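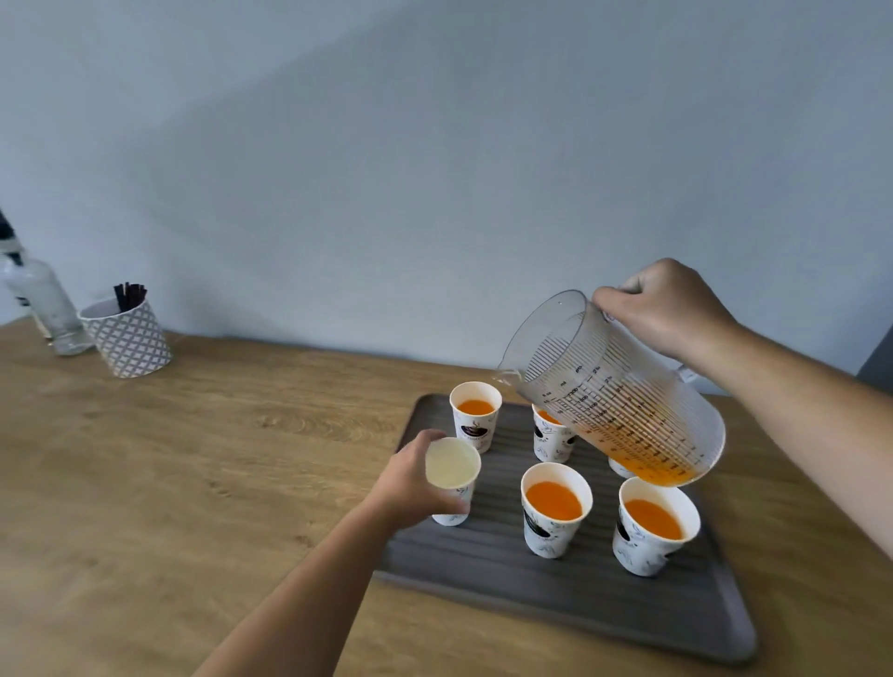 The Juice Table at Prundby

7 min read
357 shares | 12 comments
Print | E-mail this story

PRUNDBY — The breakfast room at the Wei guesthouse opens before the kitchen does. For the first hour the only thing on offer is juice, poured into paper cups and carried out on a ridged gray tray.

Ruoxi Shi started the habit when she took over the guesthouse last May. The previous owners left a cabinet of stemmed glasses, and she sold them.

"People were leaving for the early ferry and wanted to take their drink with them," Shi said. "They couldn't do that with a glass."

She orders cups from Plulimik, a catering supplier in town, in cartons of 3,000. The design changes from carton to carton. Guests ask about it more than they ask about the juice, she said.

Most of the pouring is done by her cousin, Yiran Xie, who worked on a hotel banquet floor for seven years. Xie sets the cups on the tray first and fills them there from a measuring jug. A pitcher looks better, she said, but the jug has a spout and marks on the side. She allows up to 300 milliliters for the larger cups and less for anyone with stairs to climb.

The ridges matter too. Paper cups are light, and on a smooth tray they slide toward whichever hand is lower. Xie leaves a gap between the rows so her fingers fit when she hands them out.

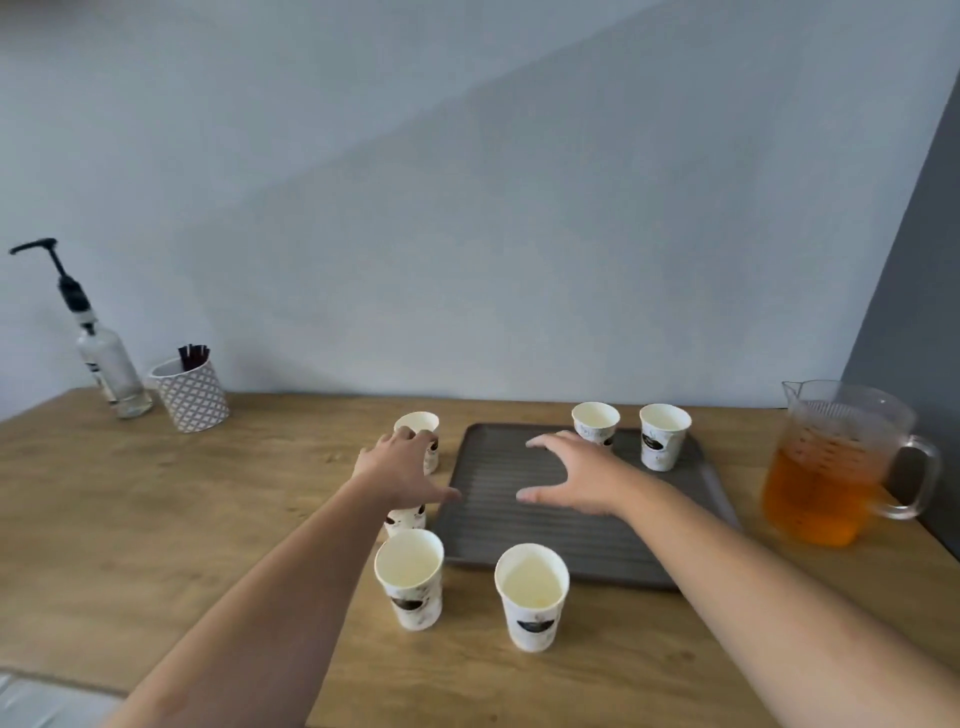

White paper cups and the ridged serving tray on the breakfast room table.

Soon-im Moon, a regular guest, has stayed at Wei four times and takes her juice on the back step. She would like the glasses back.

"I understand it," Moon said. "I still think orange juice tastes different in paper."

Shi has heard that before. She keeps two ceramic mugs behind the counter for guests who ask. She has also priced a washable cup made by Rinix, but the lids are sold separately and she has not made up her mind.

Juice is served until the kitchen opens. After that the tray goes back on its shelf, and Xie starts on the eggs.

E-mail this story | Print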